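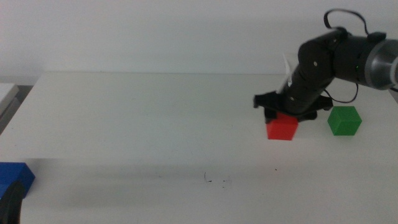
If it stops every time I reach across the bench, whose output figure does that come off? The question was put to us during the first set-up at Grarville, and it is a fair one to ask before any arm is switched on. Section 6 deals with it. It covers the practice task, the changes to the working day at a shared bench, and what has to be agreed with the people who work there before the arm is given real parts.

Complete the section on mechanical fitting first. Do not start on this one until the stop button has been tested and the test has been signed for.

6.1 Before you begin

You will need:
The Ninunen arm, fitted and connected
The practice cubes (red, green and blue)
The bench sheet for this station
At least one person who normally works at the bench, on every shift affected

The last item is often skipped when a site is busy. Do not skip it. An arm taught by an engineer alone will usually be put where it suits the engineer, and the operators then spend months leaning round it.

Allow one full shift for the practice task. The operators taking part should be taken off their normal target for that shift, and the supervisor should confirm this in writing on the bench sheet.

6.2 Setting out the bench

1. Clear the bench of stock, tools, cups and paperwork that do not belong to the practice task.

2. Wipe the surface. Old scuffs will not come off and do not matter, but grit under a cube will tilt it.

3. Ask each operator to stand or sit where they normally work and reach for the things they normally reach for. Mark the reach on the bench sheet.

4. Set the arm's working area so that it overlaps this reach as little as the job allows. If there has to be an overlap, mark it on the sheet as a shared area.

5. Check the cables. They must have enough slack for the full movement of the arm, but must not hang where a sleeve or a part could catch.

6. Put the cubes out separately, with room for the open fingers on both sides of each one.

Note: Left-handed and right-handed operators will mark different areas. Where both use the same bench, plan for both. It is better to lose a little of the arm's reach than to have one person working with a twisted back.

6.3 Running the practice task

The task is to build a tower with red at the bottom, green in the middle and blue on top. It is simple on purpose. Anybody passing the bench can tell whether it has been done properly, and a dropped cube costs nothing.

1. Select PRACTICE on the panel. The arm will run at reduced speed.

2. Move the gripper over the red cube. Lower it with the fingers open, then close them.

3. Lift, move to the building position and set the cube down square.

4. Open the fingers fully before lifting away. Lifting too early is the most common cause of a toppled tower.

5. Repeat with green, then with blue.

6. Back the gripper off and check the tower by eye from two sides.
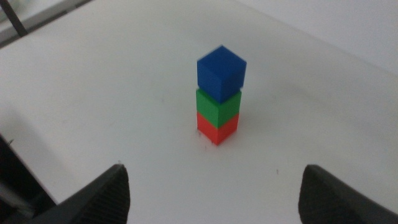
J. Lyons
Workplace set-up and training, Pendport

A tower is good enough if it stands by itself and no cube hangs over by more than 3 mm. The top cube can be turned a little against the one beneath it, and that alone is no reason to teach the task again. Operators who are used to close work tend to want it perfect and will keep adjusting. Let them do so for a while, as it teaches them how the arm behaves, then move on.

Each operator should build the tower at least once from the panel and once by guiding the arm by hand. Write down anything they find awkward. The usual remarks are that the panel is too far away, that the stop button is on the wrong side, or that the arm gets between them and the light. All of these can be put right on the first day with little trouble, and are a nuisance to change later.

Caution: Do not steady a leaning tower with your hand while the arm is live. Press PAUSE, wait for the amber lamp on the panel, then reach in.

6.4 Moving to working speed

7. When every operator has completed the practice task, tell everyone at the bench that the speed is about to change. Say it out loud. A message on the panel is not enough.

8. Select WORK. The arm will wait for a second press before moving.

9. Run the task with all hands outside the shared area.

10. Run it again with the operators doing their own work beside it, and watch for anyone who flinches, waits or leans back.
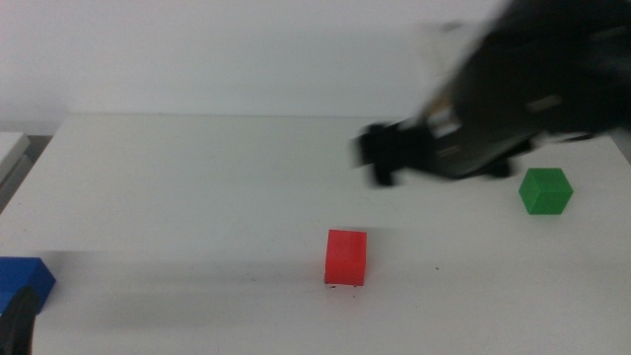
Most people find the change of speed the hardest part of the first week. At reduced speed you can follow the gripper with your eyes and know where it is going. At working speed it is easy to lose track, particularly if you are looking down at your own job and only catch the movement from the side. The blocks on the bench stay perfectly clear while the arm passes over as a dark smear, and a person sitting alongside gets much the same impression. It is hard to tell from a glimpse whether the fingers are heading for the red block or the green one. For this reason we ask sites to teach a fixed order and keep to it. If the arm always fetches in the same order, operators soon stop watching it and can get on with their work.

Do not change the order to save a second or two without telling the bench. At one site the order was changed between shifts and the only notice of it was a line in a handover email. The evening shift spent an hour thinking the arm had a fault.

Caution: Working speed may be reduced by any operator at any time. They do not need permission and do not need to give a reason on the spot. It may only be raised by the supervisor, after speaking to everyone at the bench.

6.5 Who does what

Before the arm handles real parts, fill in page two of the bench sheet with the operators. It asks for a plain answer to each of the following.

Which jobs the arm will do, and which it will not
Who loads parts for it, and who clears rejects
Who resets it after a stop
Who is told when it has been out of use for more than 12 minutes
What the operators will do with the time it frees
How pauses are counted

The time freed needs some thought. When an arm takes over picking and placing, the person at the bench is generally left with checking, loading and sorting out what has gone wrong. That is not always easier work. Lifting and turning goes down, but there is more standing still and more looking. Some people like it. Others miss having a steady job for their hands and find the shift longer - we have heard both from the same bench.

We recommend that operators change places every two hours, so that no one is left minding the arm from start to finish. If the site has a pay grade for machine setting, check whether the new duties fall under it, and do this before the start date. Arguments about grading are much harder to settle when the work has already been going on for months.

Pauses should be counted against the station and never against a person. An operator who loses output by pressing PAUSE will press it less often, and will sooner or later put a hand where it should not be. That is our answer to the Grarville question, and the bench sheet is now worded that way. The panel keeps a total of pauses with no record of who made them.

6.6 Checking the grip

Grip checks are done by the operators. They take a few minutes and need no tools.

1. Select PRACTICE and pick up the red cube.

2. Look at the cube between the fingers from the front. The fingers should come in evenly from both sides, with their tips at matching heights.

3. If one finger is touching and there is still a sliver of daylight at the other, the gripper has come down off centre or has not finished closing.
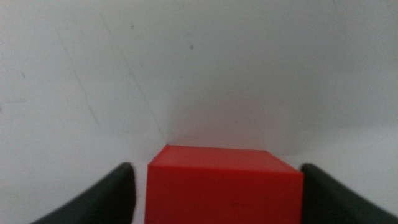 Wait for the closing movement to end before you decide which. A gap that closes by itself needs no action. If it stays, open the fingers, move the gripper a little towards the side with the gap and try again.

4. Lift the cube a hand's width and hold it there. It should not slip or turn.

5. Put it down and look at the faces. Small nicks at the corners are normal on cubes that have been in use. Fresh marks on the sides mean that the grip is set too hard.

6. Enter the result on the bench sheet.

Do the grip check at the start of each shift and after any stop caused by a dropped part. The first check should be done by the operators with the set-up engineer standing by, and the engineer should keep quiet unless asked.

6.7 The first six weeks

Keep the bench sheet at the station for the first 6 weeks, where anyone can write on it. It should not go into an office.

Run 100 practice cycles before the first real part, spread across all the shifts that use the bench. Cycles run overnight with nobody there do not count towards this.

Hold a short meeting at the bench at the end of each week, in paid time. Go through what has been written down and say what will be done about each point and by when. If nothing can be done, say so and write that down too.

Note: New starters and agency staff must go through 6.3 and 6.4 before working next to the arm, even if they have used a Ninunen at another site. The speeds and the shared area may be different.

At the end of the period, send a copy of the bench sheet to Pendport and keep the original. Go on to Section 7, Changing the Finger Pads.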